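Last big tidy: 11 September 2023. If a file looks odd, it's probably my typing.

# Miltden postcards

I've been transcribing the backs of old postcards sent to and from Miltden, and this repo is what I've got so far. It started with one shoebox from a market stall in Tarlow (I only went in for a lamp!) and got out of hand from there. There are over 3,000 cards in the collection now, and 2,920 of them are typed up. The remaining ones are in pencil so faint that I keep putting them off.

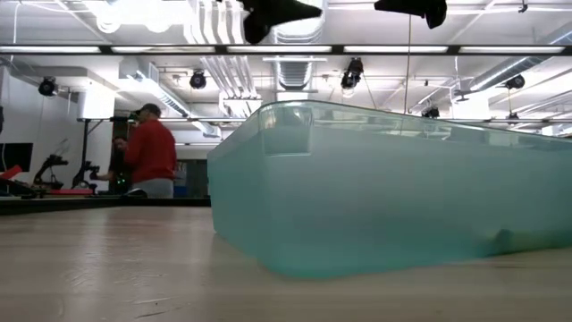
*Blue tub on the table.*

## What's in the files

`cards.csv` has one row per card, with the postmark, the message and where it was going. I've kept the spelling exactly as written, so please don't send me fixes for "recieved" – I love every one of them. Where I couldn't read a word I've put `[?]`, and where I'm guessing it's `[word?]`.

`places.csv` matches the old place names to modern ones. Imhof appears under seven different spellings, and I've lumped them together, which I'm fairly happy with. The 78 cards with no postmark have a blank date, even when the message says something tempting like "Easter was lovely".

- Dates are day first, always.
- Stamps aren't recorded, sorry, I know nothing about stamps.
- Street numbers are left out of addresses.

I do the typing in Stendance and export at the end, so now and then a stray curly quote sneaks through. I did a big hunt for them in April and still find the odd one.

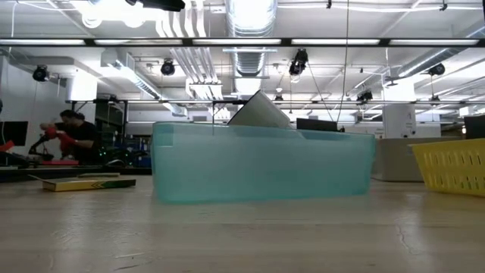
## Using it

Help yourself! Family history, a map, a school project, anything you like. If you can read a word I couldn't, open an issue with the card number and I'll have another squint at it.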